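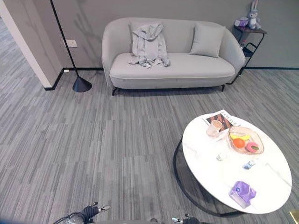
Fig. 1. Head camera, lounge set. Hooded top over the left half of the loveseat, grippers at the bottom.

Session 4: Gathering examples
Learning from Demonstration, short course, Treltotlow
Notes by Olaia Ibarra, July 2023

Last session we treated the training data as something that simply arrives, a folder full of pairs, observation on one side and action on the other. Today we go and make the folder! I think it is the best part of the whole course, and it is also where most projects are won or lost, long before anyone picks a network.

Some words first, so that we all mean the same thing by them. An episode is one attempt at one task, from the moment the operator says "go" to the moment they say "done". A step is one time slice inside an episode: what every camera saw, where every joint was, and what command was sent. A task is the sentence we give to the episode, such as "pick up the hooded top and fold it on the seat". People mix up task and episode constantly, and then their counts make no sense.

4.1 Why a lounge?

You could do all of this on a bench with coloured blocks. Plenty of good work has been done that way and I'm fond of it. But a learner trained on blocks has never had to find a grey garment on a grey sofa, and that is a lovely hard problem. Go back to Fig. 1 and look at how little contrast there is between the top, the upholstery and the throw pillow. Your eye sorts it out from the folds and the hood. The learner has to find its own way of doing it, and it can only do so if the examples contain many different crumples.

The coffee table matters as well, even in an episode that has nothing to do with it. There is a clear glass on it, a clear bowl with fruit and a donut, a pink cup standing on an open magazine. A learner that only ever sees the top on an otherwise tidy set will happily swing an arm through the glassware the first time you furnish the room properly. So leave things out, and move them between episodes. Swap the banana for something else, turn the magazine round, put the plush rabbit somewhere new. I get quite carried away with this and you should too.

One warning. Change the scene between episodes, never during one. If a hand comes in and shifts the cup halfway through, the learner sees a cup that moves by itself.

4.2 The operator

The two grippers are driven by a person, one hand each. For the Prurnbridge set we recorded 762 episodes and kept 700. The ones we threw away were nearly all dropped for dull reasons: a camera stream with gaps in it, a task sentence that didn't match what was done, an operator who stopped to think with the arms in mid-air.

That last one deserves a bit more space. Pauses are poison for the simplest kinds of learner. If the arms hold still for three seconds, you have a long run of steps where the right answer is "do nothing", and a policy that has no memory can get stuck there for good. We ask operators to plan before "go" and then keep moving at a steady, unhurried pace. Slow is fine. Stopping is what hurts.

Mistakes are a different matter. A missed grasp followed by a calm second try is a wonderful thing to have in the set, as it shows the learner how to get back from a bad place. Keep those! Tag them "recovery" in the notes field so that we can find them later. If the operator drops the garment and gives up, tag it "failed" and leave it in the raw folder.

4.3 What the wrist sees

The head camera is good at telling you where to go. It is poor at telling you what happens once you get there, as the gripper itself tends to block the view at the very moment you care about. The wrist camera fills that gap. It rides along with the gripper and looks straight at the contact, so the cloth gets bigger and bigger until there is hardly anything else to see.

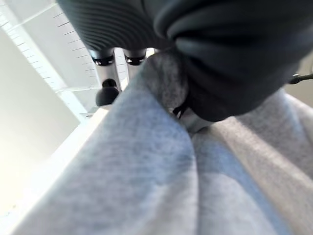
Cloth is a great teacher at this range. With a rigid object, a grasp is more or less a matter of two surfaces and the gap between them. With thick soft fabric you are looking for a fold that stands up far enough to be caught, and the wrinkles running out from the contact are the clue that the pad is pressing on it. Operators learn to read those wrinkles very quickly, mostly without being able to say so. We want the learner to pick up the same habit, and the wrist stream is its only real chance of doing that.

Drawstrings deserve their own paragraph. They are thin and dark, they slip in between layers, and they can end up in the pinch along with the cloth. For some tasks it doesn't matter at all. For "straighten the hood" it matters a lot. My advice is to let it happen naturally in the data and write "cord in grasp" in the notes when you spot it.

Watch the light too. A wrist camera points in all sorts of directions over the course of an episode, and when it catches a bright wall the automatic exposure will try to rescue the wall and lose your fabric. We fix the exposure before each batch and accept that the background may wash out. Grey cloth needs every bit of texture you can keep.

4.4 Lining things up in time

Every stream has its own clock, and they drift. Our recorder, Vallejo, stamps each step when it arrives at the computer, so a slow camera looks later than it was. Before each batch, close both grippers sharply in front of the head camera and check that the closing shows up at the same step in the joint readings. If it is off by more than one step, restart the recorder and do it again.

A cautionary pair from the Skovley set: episodes 371 and 372. Same operator, same garment, same task sentence. Played side by side they look like twins. In 372 the wrist stream runs late, so the gripper closes while the picture still shows open air over the cloth. Train on enough episodes like that and you get a robot that grabs early, every time, with great confidence.

4.5 Before the lab

Read the notes field entries for the May batch and find two that you couldn't act on if you had never watched the episode. Rewrite them.

Write three task sentences for the set in Fig. 1. One must need both grippers, and one must involve the coffee table without touching the glass.

Bring a garment you don't mind lending. Hoods, cords and pockets are all very welcome, and if it's the same colour as the loveseat, even better.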